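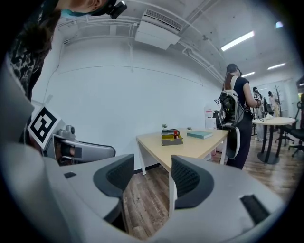 **Meinrad Gruber**
Recipe tester, Bilden

May 19, 2024

---

Pressure-cooked chickpeas, soaked against unsoaked. Notes from the last batch of tests. Same bag, same pan, same salt.

---

Soaked overnight in salted water, 11 minutes at high pressure, natural release. Skins intact, centre soft all the way through. Good for salads and for roasting afterwards.

---

Unsoaked needs far longer and the results vary within one pan. Some split, some still chalky. Fine if you are making hummus and blending the lot. I wouldn't serve them whole.

---

Salt in the soaking water does not toughen the skins. I tested this against plain water with 100 g of dried peas in each bowl. The salted ones were softer and better seasoned.

---

Bicarbonate: 3 g per litre of soaking water is plenty. More than that and you can taste soap. Rinse well before cooking. Leave it out altogether if you want them to hold their shape.

---

Age of the peas matters more than brand. The Orellana bag I bought last September cooked unevenly even after a full soak. A fresh bag of the same, no trouble.

---

Several people have asked about the Murkero pan. The gasket holds smells. Wash it separately and store the lid upside down. Otherwise it does the job and I have no complaint about the valve.

---

Cooking liquid: keep it. Reduce by half, cool, chill. It sets to a loose jelly and will thicken a soup without flour. It freezes well in small tubs.

---

Correction to the Cuveo recipe card, no. 2839: the line "drain and cook in the soaking water" should read "drain, rinse and cook in fresh water". If you printed it, please amend by hand.

---

Black chickpeas next. They have a thicker skin and the timings above do not carry over, so please don't use them for those.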